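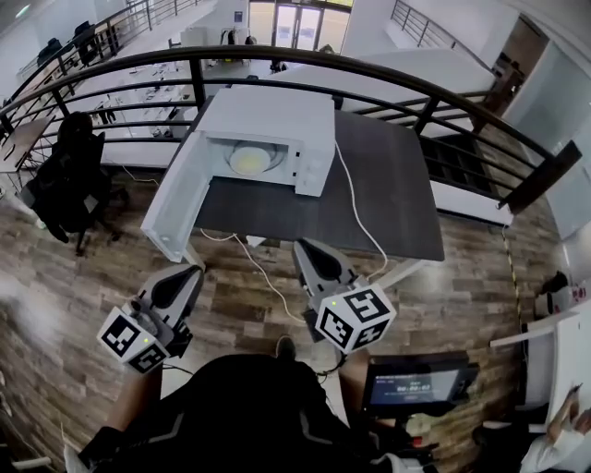 September 22, 2019

Bag work log, punch force rig

Best session we've had on the rig so far! Writing it all down tonight while it's fresh, so excuse the order.

The heavy bag is back on the new swivel, and the load cell from Brurnance is finally reading clean. The drift we fought with all through May is gone. I re-zeroed before the first round, again at the halfway point and once more at the end, and the three zeros sat right on top of each other. I had half convinced myself the cell was bad. It was the bracket. One bolt had been bottoming out before it clamped, so the whole mount shifted a hair with every body shot. I put a washer under it and tightened it down, and that fixed it. Months of grumbling for a washer.

Plan for the day was 12 rounds on the bag, same fighter throughout, orthodox, 12-ounce gloves, a minute off between rounds. We alternated: odd rounds free work, even rounds jab-cross only, called by the buzzer. I wanted to see whether the cross falls off faster than the jab as the legs get tired, which is what every coach in the gym will tell you over coffee.

It does, and much earlier than I thought! The jab hardly moves all session. Round two and round twelve look like the same person threw them. The cross starts sagging in round six, and by round ten you can see it in the shape of the trace as well as the peak: the rise gets slower and the top goes round, like a push. I'd love to know how much of that is the back foot. Watching from the side, the heel was staying down a lot more in the late rounds, and the hips were coming through behind the hand instead of ahead of it. That's my eye, though, and my eye likes a good story.

Numbers for the notebook:

Punches logged, all rounds: 2183
Punches logged, jab-cross rounds only: 537
Dropped or doubled triggers thrown out by hand: 50

The 50 are nearly all in the free rounds, when the hooks come in close together and the bag is still swinging back from the last one. The Wevlow logger sees the swing as a second hit. I tried raising the threshold between rounds seven and nine and it cured the doubles but started eating the light jabs, so I put it back. For the jab-cross rounds the old setting is fine. Free rounds need something smarter, maybe a short lockout that depends on which way the bag is moving. Anyone who wants to take a crack at that, the raw files are in the usual folder and I would be thrilled.

Side note on body shots. The left hook to the body reads low on our rig every time, and I no longer believe it is low. The bag is hung a little high, the punch lands near the bottom, and the bag kicks out and rotates instead of loading the cell. So please don't compare our body numbers with our head numbers, on this page or any earlier one. Same goes for the uppercut, only worse. (I know it's on the wall chart. I'll take down the wall chart.)

Gloves: swapped to the Somboon pair for rounds eleven and twelve after the lace on the left of our regular pair gave out. Padding feels denser over the knuckle. Round eleven peaks came up a little on the jab, and that may well be the glove and nothing to do with the fighter. So mark eleven and twelve as different gloves in anything you plot. I've put a G next to them in the sheet. It also means my line up there about two and twelve looking the same deserves an asterisk – ten is the fairer comparison, and ten looks good too.

Heart rate strap worked for once. It lags the effort by quite a bit, as you'd expect, and the minute off wasn't enough to bring it down after round eight. I haven't lined it up against the punch data yet. The clocks are off from each other and I forgot to do the three claps at the start. DO THE CLAPS.

What I want to try next:

Same session, rounds flipped, so jab-cross comes on the odds. If the sag still shows up around the same point I'll start to believe it.

A southpaw. We have nothing at all on lefties and I'm itching to see whether the rear hand behaves the same way.

Foot plates under the stance, if the Plirkomine mat can be borrowed again. Even a crude reading of when the back heel loads would settle the argument above.

Lower the bag one link on the chain. Then redo the body shots from scratch and throw the old ones out.

Housekeeping: chain and swivel greased. New tape on the floor for the stance line, yellow this time, the blue kept lifting. Spare laces ordered, two sets. Logger battery is on the charger and should be full by morning, but check the light before you start.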